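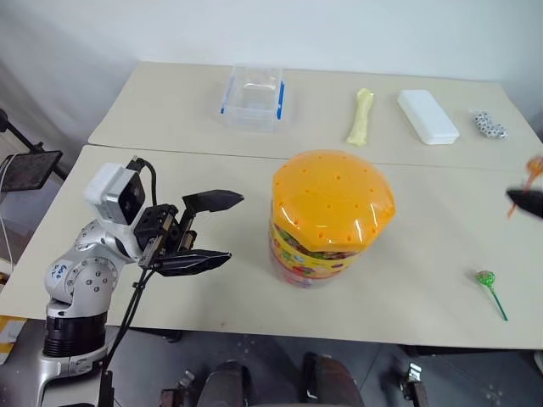
Thread on headspace, meaning the air between product and lid in a rigid container. Most shelf life complaints I get about hard candy and dried goods come down to it, and most people blame the seal first. Take a large candy jar, the upright kind that sits out on a table. Its volume is fixed on the day you buy it. The volume of candy goes down every time somebody opens it, and the difference is filled with room air at room humidity.

Sugar glass (boiled hard candy) leaves the cooker with very little water in it. It picks water up from the air above a certain relative humidity and the surface goes tacky. Below that point it will sit for months. The threshold depends on the recipe. More corn syrup or invert sugar usually means stickier, sooner.

So the useful quantity is water per gram of candy. Air in a full jar carries a trivial amount. Air in a nearly empty jar carries more, over less candy, and it gets swapped out at every opening. Last pieces go sticky first. People report this as "the bottom ones were old."

Test I ran in February with Thomas Serra at the Halavari bench: 11 identical screw-top containers, same batch of lemon drops, different fill levels. Opened twice a day for 15 days, lid off for 9 seconds each time. Weighed on the last day.

Results: the fullest containers gained almost nothing. The two lowest fills gained enough that pieces stuck to each other and to the wall. The curve was flat, then steep. I would not read much into the exact shape with one batch and one room.

Gianni Mazza asked whether we controlled for how hard the lids were tightened. We did, with a torque driver. Lid torque matters on containers that stay closed. On containers opened daily, the openings swamp it.

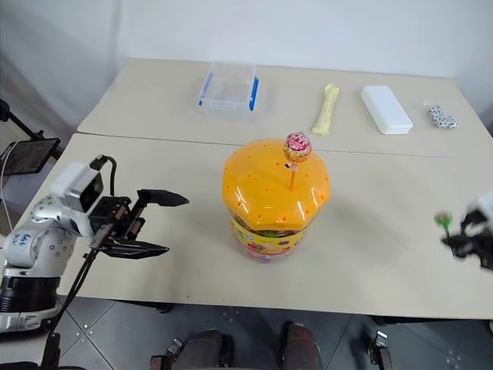

Second variable is the closure itself, and the range is wider than people assume. At one end you have a gasketed lid. At the other you have anything perforated. A domed lid with dozens of small holes in it, like the orange one on this candy jar, should be treated as an open boundary if those holes go all the way through and nothing is fitted underneath. Small holes do slow exchange compared with no lid, but over a few days the air inside follows the air in the room.

Perforation is fine for plenty of things. Garlic, onions, shallots. Anything that respires and needs to lose moisture. It is also fine for individually wrapped candy, to a degree, where the wrapper does the barrier work and the container is just a container.

On wrappers: twist wrap is a weak barrier. The ends are open paths. Flow wrap with crimped seals is far better. Evaristo Bellini has been pushing me to repeat the test with both types and I will when the Estum balance is back from calibration.

Desiccant packets, as several people asked. They work in a closed container. In a leaky one they fill up and stop. If you use them, swap them on a schedule, and put fewer openings on the jar before you put more packets in it.

Cheapest fix by a distance: two containers. Keep the bulk supply sealed in the cupboard, and top up a small one for daily use. The small one stays close to full and the big one is opened once a week.

Correction to an earlier post, thanks to Adi Govindasamy. Weight gain was per container, and I should have divided by starting mass before plotting. The ordering does not change. The steep part gets steeper. Replotted version goes up when I have the spreadsheet in front of me.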